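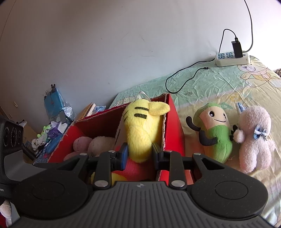

*Slide 1. Red cardboard box, soft toys in it, two more on the bed.*

Haltthorpe evening session, Wed 26 May. Slot is 24 minutes, questions after. Leave slide 1 up while people sit down.

**Opening**

Good evening. I was asked to speak about "the one-box method", and I should say early that I'm not sold on it. Zoriana Pavliuk is, and she has the slot after mine, so you'll get both sides before the tea.

For anyone new to it: you put one open box on the bed, everything that has no home goes in, and when the box is full you stop. The leaflet from Bilyk says a bedroom takes 8 minutes. (Pause. Let them laugh if they want to.)

Point at the green one with the smile, on the sheet next to the pink one with the bow. Ask the room: in or out? Take a few hands. My guess is we'll split, and the method has no rule for it. The leaflet says "things without a home". A soft toy that lives on a bed has a home. It's the bed.

**The box itself**

Look at the rim. The cardboard is torn and the pale inside shows. I don't mind a tatty box, I've used worse. My complaint is with people who tell you the container matters. Felen sell a lidded tub for this sort of job and Modberg sell one with a label holder, and I've yet to meet a child who reads the label. Cardboard holds a soft toy perfectly well.

What I doubt is the "one". Soft toys are bulky and light. They fill a box long before they've made any difference to the room, and then you've got a full box on a bed and a feeling that you've finished.

(If short of time, skip to slide 2.)

**The Quartey test**

Nkrumah Quartey tried the method on his own flat in October and wrote down each thing that went in. 72 items over the week. He told me over half of them came out again, and he couldn't say whether that was a failure or just what boxes are for. I lean towards the second. Don't oversell this – it was one man and one flat.

Next slide.

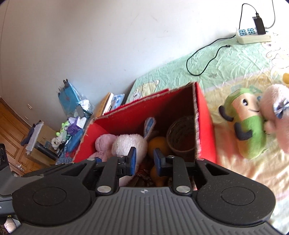
*Slide 2. The red box with fruit in among the toys.*

Give them a moment to find the oranges.

I like this one because it's what happens in real rooms. You start with a toy box and end up with a rabbit, two oranges and a round container wrapped in brown paper. Supporters call that "sweeping the surface". I call it putting fruit where you'll forget it. Food goes to the kitchen first, before any box comes out, and I'd want that on line one of the leaflet.

Then the power strip, top right. Charger in it, black lead across the sheet. Nothing in the method covers cables at all. Svyatoslav Hnatiuk raised this with me and I had no answer for him, and I still think it's the better question. My own habit would be to move the strip off the bed before I touched a single toy. Expect someone to say it has to be near the socket. Fine, but near isn't on the mattress.

Along the wall behind the box: books, tissues, a bag with blue things in it, a couple more soft toys. Ask whether all that counts as "without a home" or is just kept there. I don't know, and neither does the leaflet.

**What I'd keep**

- One kind of thing at a time. Toys, then stop.
- Food out first.
- A limit on time, but choose your own. Eight minutes is a sales figure.
- Ask whoever sleeps there about the toys on the sheet.

**If asked**

Aurelio Calvo will bring up giving toys away. I've no objection, only that it's a different talk.

Cost of the method: nothing if you have a box. The Bilyk course is £100. Say the number and move on.

Hand over to Zoriana. Leave slide 2 up, she wants to argue with it.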